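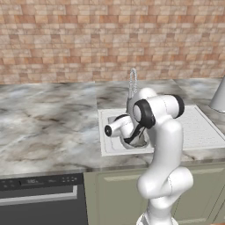
Lidness Kitchen Arm Build Guide, Issue 2, page 57

Section 6: Reaching into the sink

If you've made it through Section 5, your arm is homed, your gripper opens and closes on command, and the virtual kitchen loads without errors. Great! Now the fun starts. In this section you teach the arm to get its fingers down inside a sink bowl and back out again, first in the Phetsri simulator and then on the practice sink at the Berbridge workshop (or whatever sink you have at home).

The pose at the top of this page is the one you're working toward in part 6.2: wrist over the left part of the bowl, fingers angled down into the basin. It's a tight spot, with the faucet right behind the bowl and the rim all around it, and getting an arm in there cleanly for the first time feels fantastic.

Before you start

You need:
Phetsri installed, with the kitchen pack from Section 3
The Hosach controller board, flashed and connected by USB (part 6.3 only)
Your joint limits file from Section 5
A tape measure
A folded dish towel

6.1 Load the kitchen

1. Open Phetsri and choose File, then Open Kitchen. Pick "Sink, drainboard right."

2. Wait for the counter and cabinets to finish drawing. On an older laptop the backsplash comes in last and can look blurry for a while. Go ahead and carry on, it has no effect on collisions.

3. Choose Add Arm and set the mount to "Front of counter." The base should stand in front of the cabinet under the sink, with the arm coming up and over the counter edge.

4. Load your joint limits file. The status line turns green.

5. Save the kitchen under a new name. The stock one gets overwritten when you update the pack, and you'll be sad if your work was in it.

Note: If your real sink has its drainboard on the left, tick Mirror before you add the arm. Ticking it afterward flips the counter and leaves the arm where it was.

6.2 Teach the reach

You'll save four poses and string them together. Use the jog sliders, and keep the Contacts panel open the whole time so you can see what the arm is touching.

1. Jog the arm until the gripper is above the counter and well clear of the faucet. Save this pose as HOME HIGH.

2. Move the wrist over the bowl, keeping the fingers above the rim. Turn the view and check it from the side as well as the front. Save as OVER BOWL.

3. Tilt the wrist so the fingers angle down into the bowl.

4. Lower the gripper in small steps. Watch the Contacts panel for "rim" and "spout." If either one lights up, go back up a step, shift the wrist, and try again.

5. Stop when the fingertips are inside the bowl and still clear of the bottom. Save as IN BOWL.

6. Jog straight back up and save as CLEAR. Don't reuse OVER BOWL for this one! You want a little extra height for the day the gripper is holding a mug.

7. Press Play Sequence. Watch it at half speed, then at full speed.

Caution: Check the upper joints as well as the gripper. It's easy to get so caught up in the fingertips that you miss a big round joint cover swinging toward the spout. Look at it from behind the faucet before you call the path good.

8. When the sequence plays with no contacts, choose Test, then Shuffle Runs, and enter 1,000. Phetsri nudges the starting position a little each time and plays the whole thing over and over. Make a sandwich.

9. Read the report. Any run marked "rim" means IN BOWL is too close to the side. Move it toward the middle of the bowl, save, and run the test again. Don't go on to 6.3 until you get a clean report.

6.3 Move to the real sink

Caution: Keep the faucet off and the bowl dry for everything in this part. The Lidness arm is not waterproof, and neither is the Hosach board. The splash sleeve comes in Section 8.

1. Measure from the arm base to the front edge of the counter, and from the counter edge to the bowl. Type both into Phetsri under Real Kitchen. If they don't match the model, replay the sequence and retest before going further.

2. Lay the folded towel in the bottom of the bowl.

3. Set the speed limit on the Hosach board to 200 and leave it there for the rest of this section.

4. Put the stop button where your hand can reach it without crossing the arm.

5. Send HOME HIGH only. Check that the real arm matches the one on screen.

6. Send OVER BOWL, then IN BOWL, then CLEAR, one at a time, confirming each.

7. Play the full sequence. Cheering is allowed.

If something looks off

Arm stops above the bowl: the joint limits file didn't load on the board. Send it again from the Hosach menu.

Fingers land too far left or right: remeasure the base position. A base that has been bumped is the usual culprit.

Contacts panel stays blank: the panel is paused. Click the small triangle at its top corner.

Berbridge members: log your clean report on the sheet by the practice sink before you power up the shared arm.

Section 7, picking up a sponge, starts on the next page.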